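The great office carpet comeback 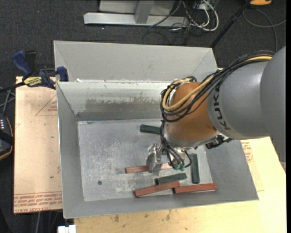 Dark charcoal carpet around a metal bin of green and reddish-brown blocks.

Ten years of polished concrete. Ten years of chair legs screeching and everyone hearing everyone's phone calls. Now the carpet is back, and it's dark.

Charcoal mostly. Slate if the client is feeling brave. At Flirnside, a shared office building by the river, 1,620 square feet of bare floor got covered in September, and Liya Tilahun still talks about the first morning after.

"I could hear myself type," she says. "I hadn't noticed I couldn't."

Her desk sits near the kitchen. Worst spot on the floor, she says, blenders and all. She'd been wearing earplugs since spring.

The fitter was Isamu Wada, 33 years on his knees in other people's offices. He has opinions. Tiles beat rolls, every time. Spill a coffee, lift one square, drop in a spare. He leaves a box of spares with every job and most clients loose it within a year.

Dark colors hide dirt, sure. They also show lint. Every crumb of paper, every thread. Hatsue Chiba runs the night cleaning crew at Purba and would of picked a mid-gray with a fleck in it, if anyone had asked. Nobody from design ever calls her — she'd like that fixed.

Then there's glue. Old jobs were stuck down edge to edge and came up in strips, with swearing. Wada uses corner tabs now. A small room takes him 90 minutes, furniture not included. He will not move your filing cabinet.

Not everyone's sold. Kumiko Kudo, who designs offices, still likes a hard floor by the entrance, where wet shoes land. Carpet after that. She keeps 176 samples in a closet and says clients pick from the same four.

Which four? Charcoal, charcoal, navy, charcoal.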